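Desk nook

A desk nook is a small work area closed in on three sides and open at the front, with a fixed work surface and storage placed on or against the walls. It is used for writing, wrapping, mending, model making and other light work done by hand. The term covers both built-in recesses and freestanding units placed in a larger room. A desk nook differs from a cubicle in that the walls usually stand close enough for everything on them to be reached from the front.

Contents
Name
Layout
Wall storage
Walls and trim
Work surface
Tidying
See also

Name

The names "work nook", "hobby nook" and "box desk" are used for the same thing. In the Wulladcombe area the older name is "stall desk", after the open-fronted market stalls that some of the first ones were cut down from. Wai-kit Tseng's handbook The Small Workroom uses "desk nook" for any closed-in desk less than 100 inches wide and "alcove office" for anything larger. Most later writers have kept the first term and dropped the second.

Layout

The plan is normally a rectangle or a shallow trapezoid, with the side walls opening outward toward the user. The splayed form lets in more light and leaves room for the elbows. A depth of 2 feet is common for writing. Nooks for cutting and gluing tend to be deeper, with the tools kept along the back and the front part of the surface left for the work.

Where the walls are too thin to hold screws, a frame carries the load. Metal rails run along the edges of the enclosure, and a horizontal rail may cross the back wall a little above the work surface. Containers are then hung from the rail, so the wall behind stays unmarked and the containers can be moved sideways.
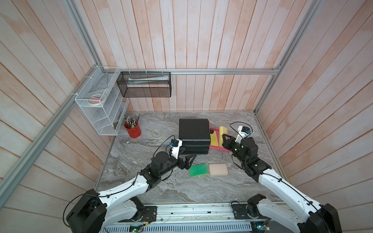
The height of the back rail is a matter of compromise. Set low, it can be reached while seated, but it limits what can stand underneath. Set high, it leaves the surface clear and makes small containers hard to see into. Tsz-kin Yuen, who fitted nooks for the Rarkcombe night school, placed the rail by having each student sit down and rest a hand on the back wall, and marked the spot in chalk.

Wall storage

Containers used on a rail are mostly light and open. Wire mesh is popular because the contents show through the sides and dust falls out of the bottom. Common types include:

Mesh basket. Rectangular and open at the top, hung lengthwise. It suits long items such as tubes, which can lie flat along the bottom.

Tiered organizer. A set of slanted compartments, one above another, made for letters and papers. In a hobby nook the upper compartments often hold rolls of masking tape or colored tape, and the lower ones are left for paper.

Pencil cup. Kept on the surface, usually in a back corner. It may hold pens and pencils together, stored with points up or down according to habit.

Sponge holder. A small plastic tray or frame in which a sponge can lean upright. It is found where the work involves paste, stamps or paint.

Baskets and organizers may be fixed with hooks, clamps or cable ties. Cable ties are cheap and hold firmly, but must be cut to move the container. Hooks allow quick changes and tend to rattle. The Stedero catalog lists a mesh basket for rail mounting as item 2118, supplied with hooks on one long side, and recommends against hanging it over the edge of the desk.

Walls and trim

Vertical boards are the traditional lining. In tongue-and-groove paneling, a ridge along one edge of each board fits a slot in the edge of the next, leaving a shallow line at the joint. The boards can be real wood or a sheet printed or pressed to look like it. Pale finishes are preferred, as a closed-in space darkens quickly, especially in the corners.

A baseboard covers the gap where the lining meets the surface below. In a nook the strip is narrow and often painted off-white. It takes most of the wear, being the part that erasers, glue and wet sponges touch, and it shows specks and grime sooner than the boards do.

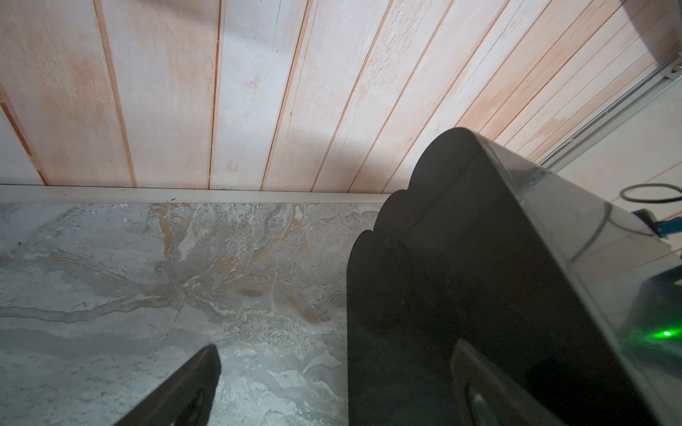 Pale vertical paneling with orange-brown grooves, above a narrow off-white baseboard strip and a gray marble-patterned surface.

Grooves collect dust and are cleaned with a dry brush, working from the top down. A damp cloth is used on printed boards only if the edges are sealed. Streaky or washed finishes hide small scuffs better than a flat color. Single boards can be replaced where the lining is real wood, though a new board seldom matches the others in tone.

Work surface

Plain wood, laminate and stone have all been used. Marble-patterned surfaces are widely sold in gray and white, with darker veins. The pattern hides pencil marks and small scratches. Its drawback is that clear items are hard to see against it, above all clear tape and thin plastic film, and small dark parts dropped on a vein are easily lost. Some users lay a plain mat over part of the surface for this reason.

Tidying

Two methods are in general use. In the "back to the wall" method, everything is returned to the rail or the back edge when work stops, leaving the surface bare. In the Chu method, items used that day stay on the surface and only those left untouched are put away, normally on a Friday. The second is quicker, and is favored for work that runs over several days.

Sponges are kept apart by use, commonly by color, with abrasive ones stored away from those meant for paste.

See also

Pegboard
Secretary desk
Wainscoting
Wire basket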